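Notícias > Eventos > Automação

Workar abre as portas da oficina de Tritmont para mostrar manipulação de tecidos

A Workar realiza em maio um dia de portas abertas na sua oficina de Tritmont, dedicado à automação no manuseio de têxteis. A visita começa às 9h e é aberta a confecções, escolas técnicas e fornecedores do setor. A entrada é gratuita, com inscrição prévia, e cada grupo terá no máximo 20 pessoas.

O programa se divide em duas partes. Pela manhã, os visitantes acompanham o trabalho de coleta de demonstrações, em que operadores usam garras manuais para pegar, deslocar e soltar peças de pano. À tarde, a equipe apresenta o Prunudach, programa interno que reúne esses registros e os prepara para o treinamento de braços robóticos. As sessões duram 39 minutos cada, com tempo para perguntas no final.

Tecidos continuam entre os materiais mais difíceis para uma máquina. Dobram, escorregam, grudam uns nos outros e mudam de forma a cada toque. Por esse motivo a Workar optou por trabalhar com sobras de confecção de tipos variados – veludo, cetim, renda, sarja – em vez de amostras padronizadas de laboratório. Os retalhos são fornecidos pela Mekonnen, empresa parceira do projeto desde o início.

"Uma pessoa separa uma tira de veludo de uma pilha sem pensar no assunto. Para o robô, é preciso mostrar isso muitas vezes, com panos diferentes e em posições diferentes", afirma Tolera Adugna, responsável pela área de manipulação da Workar. "Quem vier vai poder segurar a garra e tentar. É a maneira mais rápida de entender o problema."

Os participantes poderão experimentar a garra manual em uma das 5 bancadas montadas para a ocasião. Não é necessário conhecimento técnico. Menores de idade devem estar acompanhados por um responsável ou professor. 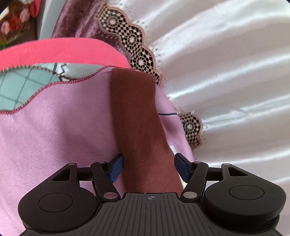
Garra manual segura uma tira de veludo marrom-avermelhado sobre tecido lilás, entre retalhos de veludo, renda e cetim branco. Foto: Divulgação/Workar

A oficina fica no pavilhão 21 do parque industrial de Tritmont, com estacionamento no local. As inscrições são feitas na recepção da empresa ou por telefone, até o preenchimento das vagas. Escolas que desejem trazer turmas inteiras devem combinar o horário com antecedência.

Jornalistas interessados em acompanhar a visita ou entrevistar a equipe podem solicitar credenciamento ao setor de comunicação da Workar. Haverá uma sessão reservada à imprensa às 14h, com Tolera Adugna.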